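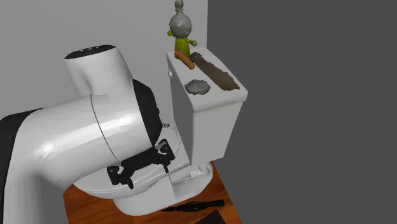 A white toilet against the wall.

The water bill came in January and it was for 2,320 gallons more than the one before. Two people live in this house. We had not filled a pool or watered a lawn. I read the number twice and then went down to look at the meter.

The meter is in the crawl space, behind the old Waver softener that came with the place. There is a small red dial on it that spins when water is moving. I shut off everything I could think of and sat there with a flashlight. The dial kept creeping. I wrote down the reading, went to bed, and checked again at 6 in the morning. It had gone up by 4 gallons, which didn't seem like enough to explain the bill, so I did it again the next night and got a much bigger number. The leak came and went.

Food coloring found it. I put a few drops in the tank of the downstairs toilet, left it alone for half an hour, and the bowl was blue. The flapper was stiff and had a groove worn in one side. Sometimes it dropped into place and sealed and sometimes it didn't. I had heard the tank refilling at odd hours for months and stopped noticing it.

A new flapper cost less than lunch. The hardware store in Vevden had two sizes and I bought the wrong one first. Measure the drain opening at the bottom of the tank before you go. Ours is the larger size, and I had assumed the smaller because the toilet is old.

While I had the lid off I saw a hairline crack near one of the tank bolts. It isn't leaking yet. I don't want to wait for it, so we are going to replace the whole thing in the spring and move it a little farther from the door at the same time. The plumber in Staltholm quoted $333 for labor, not counting the toilet or any work on the floor. I thought that was fair. The floor is the part I'm worried about, since the vinyl is soft on the left side and I haven't pulled it up to see why.

I called the water office to ask about an adjustment. They have a form for it. You send a copy of the receipt for the part and two meter readings taken after the repair, and they may take something off the sewer half of the bill. I mailed mine last week and haven't heard back.

The red dial is still now when everything is off. I check it when I go down to add salt.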